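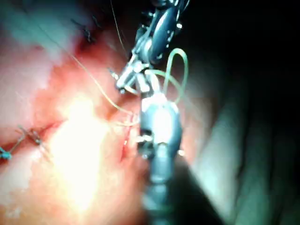
## Stitching: keep the thread in hand

Bench tips from the Darnerell workshop, Tuesday group.

- Cut the thread before you start. About 60 cm is plenty for one short line of stitches.
- Let the loop stand up over the tissue and keep it open until the tail is through.
- Pull in line with the stitch. A sideways pull tears soft tissue – go slowly on the last bit.
- Leave a tail of 2 cm on the first knot. Trim it at the end.

Check the gripping faces of your tools before each session. Fine crosshatching fills up with fat and stops holding the thread. 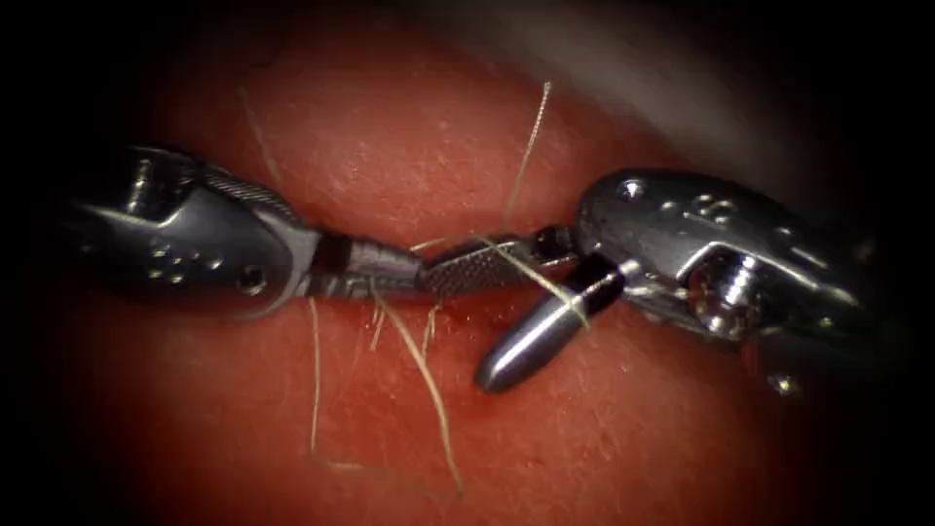
## Working on skin

Skin is tougher than what lies under it, so the needle needs a firmer grip. Go in square to the surface and follow the curve of the needle out again. Space the stitches 5 mm apart and keep the bites even on both sides.

Set the light on the middle of the work. If the surface dries out, wipe it with a damp cloth.

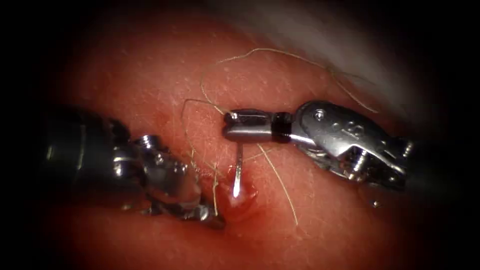
*Both tips in close at the skin, one angled down near the puncture site.*

Clean the tools the same day, joints included. Used needles go in the sharps tub by the Gezer sink.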